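Chapter 6
What a Survey Can and Cannot Tell You

Before you read
Key terms: population, sampling frame, response rate, nonresponse, leading question, recall, self-report
You should already know how to read a simple table of percentages (Chapter 3) and what we mean by a comparison group (Chapter 5).

6.1 A very good number

A few years ago the makers of a mattress called the Grorkum put a claim on the side of their delivery trucks. The claim was that 3,000 owners had been asked about their sleep and that most of them slept better than before. The size of the number was the first thing you saw. It was painted taller than the name of the mattress.

Suppose you are in the market for a mattress. How much should that truck move you?

Most students, asked this on the first day of the course, say "a little." They suspect the company of wanting to sell mattresses, but 3,000 is a lot of people and they can't see where the trick would be. There may not be one. Every word on the truck could be true and the claim could still tell you next to nothing, and the purpose of this chapter is to show how that happens. People who lie with surveys are fairly rare. People who run a weak survey, like the answer, and stop asking questions are all over the place, and they include a good many researchers who ought to know better.

Start with who was asked. The truck says owners. It does not say which owners, or how they were found. Kolbrún Briem, whose work on household surveys we will come back to in section 6.4, got hold of the mailing and found that the questions had gone out by email to buyers who had registered their mattress online for the longer warranty. Think about who does that. A person who sends the mattress back after two weeks does not register it. A person who bought it for a guest room probably doesn't either. Before a single question had been answered, the unhappy and the indifferent had mostly been left out.

Then there is the matter of who replied. The truck gives the number of people asked. It is silent on the number who answered. When Briem wrote to the company she was told that 128 completed forms had come back. Read the truck again with that in mind. "Asked" is doing a great deal of work in that sentence.

6.2 Three groups that get mixed up

It helps to have names for the groups involved, and we will use the standard ones.

The population is everybody you want to say something about. For the mattress it would be everyone who has bought one and slept on it, or perhaps everyone who might. Already there is some choice here, and a careful writer tells you which was meant.

The sampling frame is the list you can really draw names from. It is almost never the same as the population. Phone directories leave people out. So do voter rolls, school registers, customer databases and lists of email addresses. The question to ask of any frame is what sort of person is missing from it, and whether that sort of person would be likely to answer differently.

The respondents are the people who answered. They are the only ones you know anything about. Everything said about the other two groups is a guess, sometimes a well-supported guess and sometimes a wish.

The response rate is the number of respondents divided by the number of people asked. Students often want a rule for how high it should be. We are not going to give one. A low rate is a warning sign, and a high one is some comfort, but a survey with a modest rate in which the missing people resemble the ones who answered is worth more than a survey with a fine rate in which every person with a grievance stayed away. The trouble is that you usually can't tell which of these you have. Reports that say the respondents "were broadly representative" should be read with a pencil in hand. Representative in what way? Age and zip code are easy to check. Whether they were the sort of people who enjoy giving good news is harder.

6.3 The question itself

Now look at what the owners were asked. The wording, as Briem printed it, was: "How much better are you sleeping since switching to Grorkum?" The choices were "much better," "better," "a little better" and "about the same."

You can probably see what is missing. There is no way to say worse. A person whose back hurts every morning has the choice of ticking a box that isn't true or throwing the form away, and in both cases the company's figure goes up.

This is a crude case, and we use it because it is easy to see. Leading questions are generally milder. "Do you agree that the town should repair its unsafe sidewalks?" contains the word unsafe, and a person who thinks the sidewalks are fine has to fight the question before answering it. "How often do you exercise?" assumes that you do. Even the order matters. Ask people about crime first and then about how happy they are with their street, and the second answer will often sink.

There is a further problem that no amount of good wording can cure. The owners were being asked to compare their sleep now with their sleep at some earlier time, from memory. Try it yourself. How well did you sleep last October? Unless something unusual was going on you have no idea, and if you were made to answer you would build the answer out of other things, such as how you feel today and what you have just spent 600 dollars on. This is called a recall question, and recall questions about ordinary life should be treated with more doubt than they usually get.

6.4 Does it matter?

Ketill Fogh, who has defended commercial surveys in print more patiently than anyone else we know of, would say that we are being unfair. No one is harmed by a slogan on a mattress truck, he argues, and buyers discount such claims anyway. He also points out that academic surveys suffer from every fault listed above.

He is right on the last point, and we will spend much of the chapter on it. We are less sure of the others. The same methods are used when a town decides whether to keep a bus line open. In Wan, a river town that appears in several of the exercises, the council closed the evening route after a survey showed little demand for it. The forms had been handed out at the library between nine and four. The people who rode the evening bus were at work.

No one in Wan was trying to fool anybody. The form was clear, the arithmetic was correct, and the report had a handsome cover. It went to a vote without one person asking where the pile of forms had come from.

So as you read the rest of the chapter, keep a short list beside you. Who was the claim about? Who could have been asked? Who answered? What exactly were they asked, and could they have given the opposite answer if they wanted to? Would they have known? If a report does not let you fill in the list, that is worth writing down too.
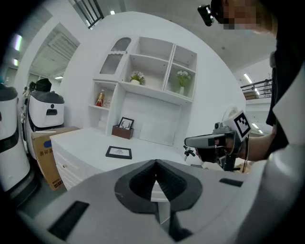

Section 6.5 takes up the Fuka reading survey, in which the wording was good, the list was nearly complete, and the result was still wrong by a wide margin. Try to work out why before you turn to the discussion. The full form is printed at the back of the book.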